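Home | Blog | Garden | Bits and Bobs | About

Tidying the inside of the old desktop

2022-10-22

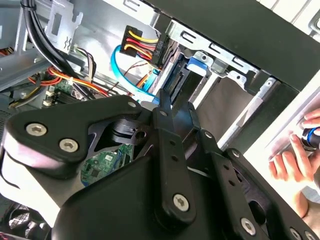 Side off, power leads on show.

The desktop in the back bedroom has been getting noisier since July, so I finally took the side off. It's a plain office machine I bought second-hand from a shop called Heltard, and I hadn't opened it in three years.

The main thing wrong was dust, mostly in the processor cooler and along the bottom of the case. I carried it out to the back step and used a soft paintbrush and a can of air. Hold the fan blades still with a finger while you do this. I didn't the first time, years ago, and the bearing was never right afterwards.

After that I had a look at the cables. There are far too many in there for what the machine does. The thick black ones come down past the expansion slots, and the orange, red and yellow power wires run across below them. The drive has its own power lead, in yellow, red and black, with the flat black SATA plug. Those plugs are easy to crack if you pull at an angle, so I left the ones that were seated properly alone.

I bought a bag of 1000 cable ties for the greenhouse a while back and I'm still getting through them. I used 19 on this job and cut three off again where I'd pulled them too tight. Leave a bit of slack near the drive, or you'll be snipping ties the next time you want it out.

In-ho Geum from work had told me to replace the thermal paste as well. I had a tube of it in the drawer but it had gone hard, so that will have to wait. The whole job took around 3 hours, including finding the right screwdriver.

It's quieter now with the side back on. There is still a faint tick when it starts up, which I think is the case fan. I've ordered a new one and will fit it when it comes, probably next weekend if the weather is too bad for the allotment.

4 comments | 2 shares | Older post | Newer post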